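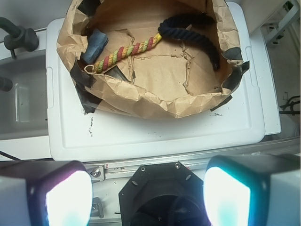

Rope offcuts in an opened paper bag, patched with dark tape.

Mutetari Neighborhood Craft Room
Progress report to the Drirnier Fund, second period

Dear friends at the fund,

Thank you for your patience while we pulled this together. May was a busy month for us and the report kept sliding to the bottom of the pile, but we wanted to write it properly, because a good deal has changed since the last one and most of it is good.

Where we are with the classes

The beginners' weaving class is now running in full, with 20 people signed up and a short waiting list we hope to clear over the summer. We had planned one evening session a week and ended up offering two, one at 5:30 and a later one for people who work at the Mohamedi bakery and can't get across town any sooner. The later group is smaller and a good bit noisier, and they have already finished their first table mats and moved on to bags. The earlier group is still on mats – they are careful people and they like to unpick things.

The knotting and cord class started a month behind schedule. Our first supplier couldn't fill the order, so we spent longer than we liked phoning around for cotton cord at a price we could live with. We did find it in the end, through a small mill shop in Vuveo that sells ends of spools by the pound, and the quality is better than what we had budgeted for. The class has now met seven times and will carry on through the fall.

Money

Of the 3,000 dollars awarded for materials and equipment, a little over half has been spent. The largest item was the four floor looms, bought secondhand from a school that was closing its textile program. They needed new heddles and one needed a new treadle, which we paid for out of the repair line. Yarn and cord came next, then the shelving. We have not touched the money set aside for the printed pattern booklet and would like your permission to carry it into the next period, as the patterns are still being tested by the people who will use them.
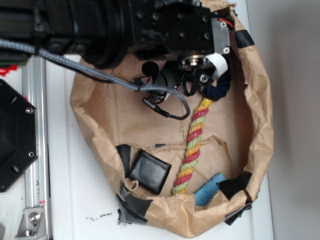 We would also like to move a small amount from the publicity line into childcare. Posters at the library and word of mouth have filled the room without much help from us, and what people ask for most often is somewhere for their kids to be while they weave. The family center next door has offered us its playroom at a fair rate for the later session, and we think it would make the difference for several parents who came once or twice in the spring and then had to stop.

What has been harder

Storage is the big one. The looms take up more floor than we had drawn on the plan, and on class nights we carry the chairs out into the hallway and back again. We have asked the building manager for the use of the closet under the stairs and are waiting to hear. The lighting at the far end is also poor once the sun goes down, and a few of our older weavers have told us so quite firmly! Two clamp lamps have helped, though we will need something better before winter.

Plans for the next period

We will open a second beginners' group in the fall, finish testing the patterns, and hold an open afternoon so that families can see the work and try a loom for themselves. You would be very welcome at that, and we will send word as soon as the room is booked. A full list of spending, with receipts, is attached behind this letter.

With warm thanks from all of us in the craft room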